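Lista de correo: Mesa Interreligiosa de Josura
Asunto: Re: Calendario común de fiestas y uso de la sala de Tomier
Fecha: 5/2/24

Queridos todos y queridas todas:

Perdonad que conteste con tanto retraso y, me temo, con tanta extensión, pero el mensaje que nos llegó de la parroquia de Claleo me tuvo dándole vueltas toda la semana y no quería despacharlo con dos líneas. Lo copio para quienes os habéis incorporado hace poco a la lista y no lo tenéis a mano:

> Buenas tardes a la Mesa:
>
> Os escribimos en nombre del grupo de adultos de Claleo. El año
> pasado repartimos el calendario común y en general gustó mucho,
> pero nos han llegado dos quejas que queremos trasladar. La primera,
> que el comienzo del Ramadán aparecía con una sola fecha, y las
> familias musulmanas del barrio nos dijeron con mucha amabilidad
> que eso depende de la luna y que convenía avisarlo. La segunda,
> que la Pascua ortodoxa no salía por ninguna parte.
>
> También preguntamos si este año se va a poder usar la sala de
> Tomier para la oración de febrero o hay que buscar otro sitio. Y si
> alguien sabe cuántos ejemplares se van a imprimir, porque nosotros
> nos quedamos cortos enseguida.
>
> Un abrazo fraterno.

Bueno, pues vamos por partes, y os pido paciencia.

Lo de la luna tienen toda la razón del mundo, y me da un poco de apuro, que fui yo quien pasó las fechas a limpio. En el borrador nuevo todas las fiestas islámicas llevan al lado la indicación «según la observación de la luna», y en la página de presentación hemos puesto un párrafo breve que lo explica. Lo ha revisado la gente de la mezquita y les parece bien. Me pidieron además que pusiéramos que la víspera cuenta, es decir, que la fiesta empieza al ponerse el sol. Y claro, al hacerlo caímos en que lo mismo pasa con las fiestas judías, así que el aviso vale ya para las dos y está redactado de forma general. ¡Una cosa lleva a la otra!

La Pascua ortodoxa está incluida, con su Navidad según el calendario antiguo para las comunidades que lo siguen. Me falta todavía que la parroquia rumana me confirme si quiere que figure también la fiesta de su patrono. Si alguien de allí lee esto, con un correo de una línea me basta.

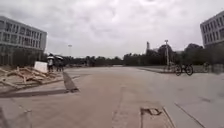 En cuanto a los ejemplares, el año pasado se imprimieron 1543 (la cifra rara es cosa de la imprenta, que aprovechó el papel hasta el final y no nos cobró el pico, cosa que agradecimos mucho). De esos, 527 fueron a los colegios y el resto a las comunidades y al centro cívico. Me consta que Claleo se quedó sin ellos muy pronto, mientras que en otros sitios sobraron cajas enteras. Mi propuesta es imprimir lo mismo y repartir mejor: que cada comunidad diga en esta lista cuántos quiere, sin vergüenza de pedir y sin pedir por si acaso.

Lo de la sala de Tomier es más delicado. Se puede usar en febrero, eso está hablado, pero el aforo es de 180 personas y en el último encuentro fuimos más de las que debíamos. No pasó nada, gracias a Dios, aunque hubo hermanos mayores que aguantaron de pie toda la oración y eso no puede repetirse. Los amigos de la Asociación Mahuika nos han ofrecido su local, que es mayor, y de verdad que el ofrecimiento es generoso. El inconveniente es que está lejos del autobús y que no tiene un lugar tranquilo donde quienes lo necesiten puedan hacer su rezo a la hora que toca. Yo me inclinaría por quedarnos este año en Tomier con inscripción previa y dejar Mahuika para el encuentro de verano, pero es solo mi parecer y lo cambio con gusto si me convencéis.

Y ya que estoy – perdonadme otra vez – quisiera decir algo sobre las lecturas. Hubo quien se sintió incómodo porque una de ellas se alargó mucho y otra apenas se oyó. Propongo que cada comunidad elija un texto breve, que lo lea en su lengua si lo desea y que llevemos la traducción impresa. A mí me emocionó mucho escuchar el salmo en hebreo y, acto seguido, el canto de los sijs, y vi a gente que no entendía una palabra de ninguno de los dos con los ojos cerrados, escuchando. Para eso nos juntamos, creo yo.

La merienda, como siempre, sin cerdo y sin alcohol, con una mesa vegetariana aparte y los ingredientes escritos en una tarjetita. Sí, también en los bizcochos, que lo del anís del año pasado nos costó un disgusto.

Os agradecería que me dijerais antes de que acabe febrero cuántos calendarios necesitáis y qué preferís para la sala. El borrador lo mando en un correo aparte a quien me lo pida, que a algunos los adjuntos de esta lista os llegan en blanco.

Un abrazo muy grande y paz para vuestras casas,

La secretaría de la Mesa
Josura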